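Wulliteo two-arm table kit: data card for the trial set

Version of Jul 23, 2024

Wulliteo sells this kit as ready for household chores out of the crate. We had it on trial at Plestport and kept what we recorded. Read the sales sheet with care. It quotes 4,000 episodes; the download we were given holds 2,375, and 397 of those have no task label at all.

Tabletop work, two arms, fixed view. 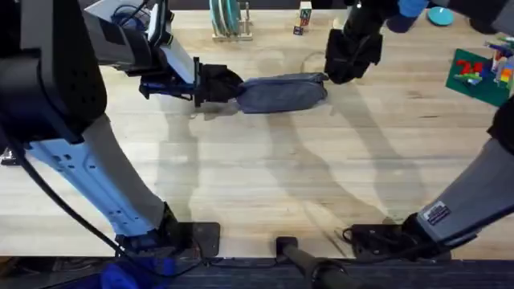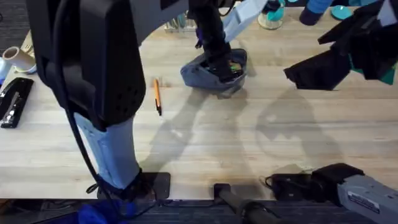

Known problems

The success flag is set by whoever ran the session, at the moment they press stop. Wulliteo's figure of 98 per cent rests on that flag alone. We would not repeat it to a buyer.

Soft items and rigid items share one folder, so any split is yours to make. The Schumacher loader reads the files but drops the second arm's gripper values without a warning. Gastham has promised a fix in August. Until then use the plain reader in /tools.

Not suitable for: safety claims, speed comparisons, anything involving liquids.

Licence: research use only. Ask before passing it on.

3 comments
Share 12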